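Otine, month five. Sunday, late, quick one

Posted by the blog owner in Working Abroad, January

Print this post | E-mail this post

Ok so I promised an update and then didnt write one. Work ate me. Short version: still here, still employed, still can't say the name of my own street without someone correcting it.

For anyone new: I moved to Otine for a job at Drondero. Big shared service office, Kordestani building, the side by the tram depot. I do supplier invoices. Before that I had a degree in art history and a part time job in a shoe store, so no, invoices were not the dream. But they were hiring people who spoke my language and they paid for the flight.

The job. Twelve of us on the team. Nine to five thirty on paper, later at month end. In December we closed 3,335 invoices between us and my manager put the number on a slide with fireworks on it. I was responsible for 197 of the ones that came back with errors. Not all my fault!! Some of them arrived with the wrong tax code. Learned more about tax codes in that one week than I wanted to.

Language class. Going, mostly. Tuesdays after work, in a school room with tiny chairs. I can order food, complain about the weather, ask where the post office is. Can't follow lunch. Lunch is the hard part, everyone switches to English for me and then drifts back after a minute, and I sit there smiling at my soup. Getting maybe one word in five now. In the fall it was zero.

Money, because three of you asked. Salary is fine for here, bad if you convert it so I stopped converting. I send a bit home, I save 50 a month, which is not much but it's more than I ever saved at the shoe store. Biggest shock was the deposit on the room. Two months up front plus the agency fee. Bring cash for that if you're planning a move, the transfer took forever and the landlord was getting twitchy.

Paperwork. Residence card finally came. Went to the office on Pistanska street four times. First time wrong form, second time right form wrong photo, third time they were closed for a holiday I didnt know existed. Fourth time it took six minutes. Woman at the desk stamped it and said something nice, I think. I said thank you in the wrong grammatical case and she laughed and it was honestly the best part of my week.

Am I staying? Contract is a year with an option. They asked already if I want the option. Told them I'd think. There's a spot opening in the training team, which would be less invoices and more people, and I keep going back and forth on it. I like teaching the new starters. I don't like the idea of signing for two more years before I've even seen a summer here.

More soon, need to sleep, up at six.

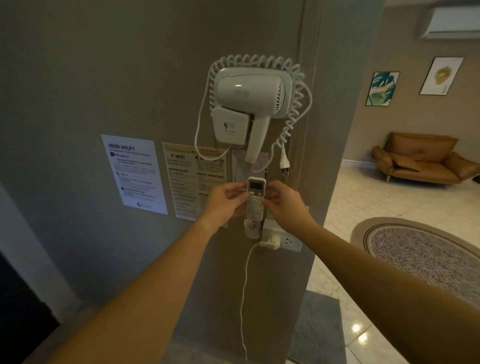
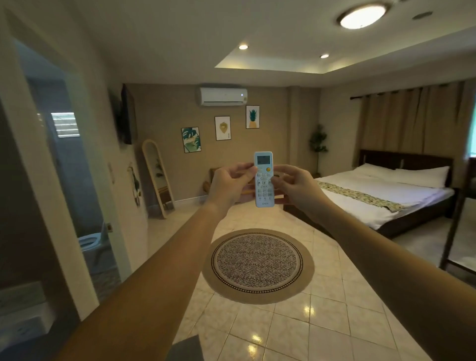

Marisela wrote in the comments that I should take the training job and ask them to put the two years down to one, becuase her office did exactly that when she pushed. She also says lunch gets easier once you stop smiling at the soup and start interrupting people. Will try it tomorrow.

Recent posts
Month three: I bought a coat
What Drondero asked me at the interview
Finding a room in Otine without getting scammed
Packing list, mostly wrong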